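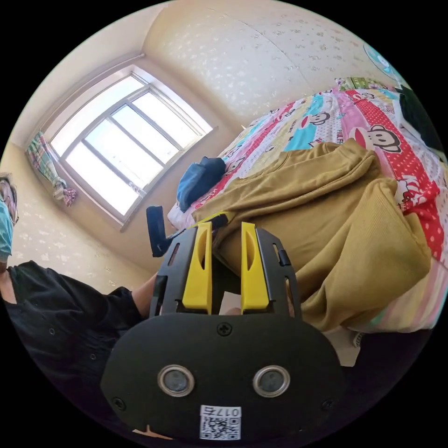
Numéroter une collection paraît à la portée de n'importe qui, et c'est bien le problème, car n'importe qui s'en est chargé. Le numéro d'inventaire identifie un objet et un seul, pour toujours, y compris quand l'objet est cassé, perdu ou devenu gênant. Il ne décrit rien, ne classe rien, ne flatte personne. Il doit en revanche se lire dans tous les sens : sur la petite étiquette blanche, le 017 et le caractère qui le suit se présentent tête en bas, en compagnie d'un code QR que cela laisse parfaitement indifférent. Le lecteur humain, lui, penche la tête, et c'est la tête penchée qu'il recopie des erreurs dans le registre. Un 6 devient un 9, un 9 devient un 6, et l'on cherche jusqu'en mars une pièce qui n'a pas bougé.

1. Les zéros de tête

Le zéro placé devant un nombre ne vaut rien en arithmétique. En inventaire, il vaut des heures de travail. Un logiciel qui trie du texte place 11 et 13 avant 2, avec une tranquillité que rien n'entame. Le zéro de tête rétablit l'ordre attendu, à condition que le tableur ne l'ait pas supprimé à l'ouverture du fichier pour rendre service. On déclarera donc la colonne en texte avant toute saisie. Après, il est trop tard, et le fichier a l'air très propre.

Reste à fixer la longueur du numéro. Le fonds Fonseca avait été prévu pour une petite collection de quincaillerie domestique ; l'acquisition suivante a fait déborder le système, et l'on a continué avec des lettres. Puis avec des lettres minuscules. Le registre du fonds est consultable, on y apprend beaucoup sur l'optimisme.

2. Le numéro parlant, ou la tentation

On appelle numéro parlant celui qui contient des informations : la salle, la matière, l'année, parfois les initiales du responsable. Il séduit toujours son inventeur. À Sandach, le numéro commençait par le code de la salle d'exposition. Les salles ont été redistribuées pendant les travaux, les objets ont déménagé, les numéros sont restés. Le personnel sait aujourd'hui que la salle C désigne la réserve, sauf pour la céramique.

Règle à retenir : ce qui peut changer va dans la fiche. Le numéro, lui, ne se corrige pas, il s'annule. Un numéro annulé n'est jamais réattribué, même s'il est joli.

3. L'étiquette et le marquage

L'étiquette se décolle, le marquage s'efface, le registre brûle. On utilise donc les trois. Quelques usages à respecter :

Écrire le numéro en clair à côté de tout code à scanner. Un code illisible sans lecteur n'aide pas la personne qui se trouve dans la réserve, sur un escabeau, avec un téléphone déchargé.

Placer l'étiquette là où elle se voit sans retourner l'objet, mais jamais sur une signature, un décor ou une réparation ancienne. Les dons arrivés avec l'autocollant du prix en pleine façade seront traités en atelier.

Souligner les 6 et les 9 isolés. L'usage passe pour vieillot auprès de ceux qui n'ont pas encore récolé.

4. Le récolement

Récoler, c'est vérifier que les objets sont là où le registre le prétend. Dans l'exercice sur la base Nalosel, quelque 13 fiches renvoient à des objets introuvables et 11 objets attendent une fiche. La ressemblance entre les deux chiffres a donné à plusieurs promotions l'idée d'apparier les uns aux autres au jugé. Ne le faites pas. Le lot Toster, enregistré comme « divers, bon état », servira de démonstration.

Pour la prochaine séance

Rapporter la fiche de l'exercice Nalosel, remplie au crayon. Proposer deux systèmes de numérotation pour le lot Toster et indiquer à quel moment chacun cessera de fonctionner. La réponse « jamais » n'est pas notée.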